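Se busca gente paciente para mover bloques de sitio
Taller Lunthorpe - convocatoria de participantes, primavera 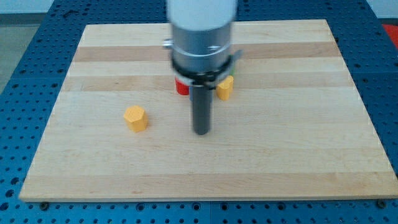 Buscamos 16 personas adultas para probar los tableros y las piezas de nuestra próxima serie de juegos de mesa de madera. No hace falta experiencia. Tampoco hace falta que le gusten los juegos de mesa; el año pasado Emrys Gwynne vino jurando que los odiaba y ahora nos corrige las reglas por correo, en mayúsculas.

En qué consiste
Se sentará ante un tablero de listones claros con dos franjas más oscuras y colocará piezas, entre ellas un bloque hexagonal amarillo al que en el taller tenemos más cariño del que conviene admitir. Luego las quitará. Luego las volverá a colocar, esta vez según las instrucciones, que le rogamos lea con mala intención: queremos saber en qué frase se pierde.

El tablero va atornillado a la mesa. Si pierde, no podrá volcarlo.

Qué pedimos
Mayores de edad, con dos horas libres seguidas y castellano suficiente para quejarse con detalle. Daltónicos, muy bienvenidos. Zurdos también, que la última vez solo vino uno y se sintió observado.

Qué ofrecemos
50 euros por sesión, café de máquina (lo sentimos) y un ejemplar del juego cuando salga, si sale. Las sesiones son en mayo, en turnos de mañana o tarde - a elegir, mientras queden.

Cómo apuntarse
Escriba a Malsha Patwary, en la recepción del taller, con su nombre, edad y turno preferido. El plazo termina el 8 de marzo de 2025. Contestamos a todo el mundo, incluso a quien nos manda ideas para un parchís con dragones.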